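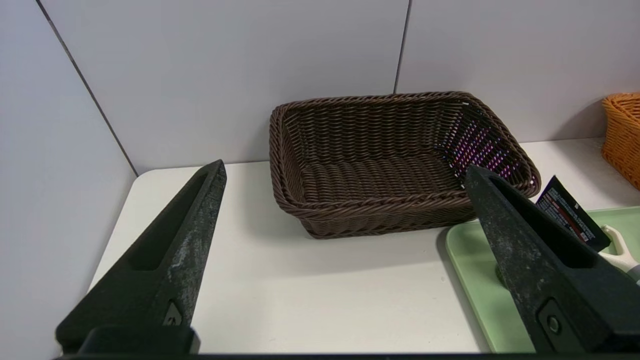 Fig. 4. Brown basket at the back of the table, green tray to the right.

4. Setting out the fruit and snack table

The Tillwood starter set is packed with baskets and trays together. Baskets take bread, rolls and anything in a wrapper. Trays take whole fruit and small packets.

4.1 Before you start

1. Wipe the table top and dry it. Do not stand wicker on a damp surface.
2. Shake each basket over a bin, then run a dry brush along the weave, starting from the rim.
3. Wash the trays in warm water with a little washing-up liquid. Do not put them in a dishwasher set above 55 degrees.

4.2 Placing the baskets and trays

1. Put the brown basket against the back wall.
2. Put the green tray beside it on the right. Leave enough room to lift either one without moving the other.
3. Place the orange basket last. It can go further along the wall if the table is long enough.
4. Fill the baskets to just below the rim. The sides are low and a full basket will spill when carried.

Note: Small packets may be stood up on the tray or laid flat. Keep them away from cut fruit.

4.3 Adding fruit

1. Rinse the fruit and dry it with a clean cloth.
2. Check each piece for bruises, including the underside.
3. Lower apples on to the tray by hand. Do not drop or roll them - the bruise will not show until the next day.
4. Leave the stems on.

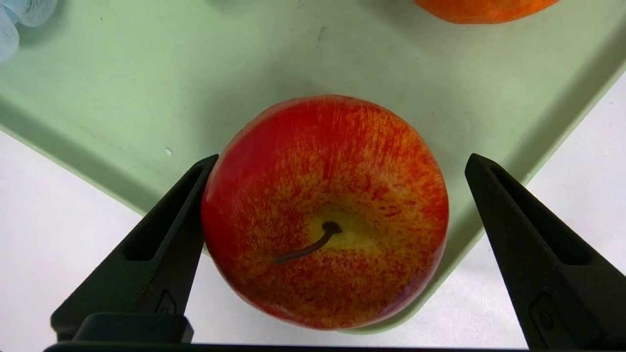 Anjani Rahman wrote to us in July that her apples kept better once she stopped piling them up, and that a single layer also made it easier to spot one going soft. She turns hers every morning and moves the oldest to the front.

Caution: Do not load a tray with more than 5 kg. Carry it with both hands, and take large fruit off first.

4.4 Clearing away

1. Empty the trays before the baskets.
2. Let the baskets air for 10 minutes before stacking. Put paper between them if they are to be stored - the rims can catch.
3. Store away from radiators. Wicker dries out and the strands may split.

Section revised Mar 19, 2019. For replacement trays see section 7.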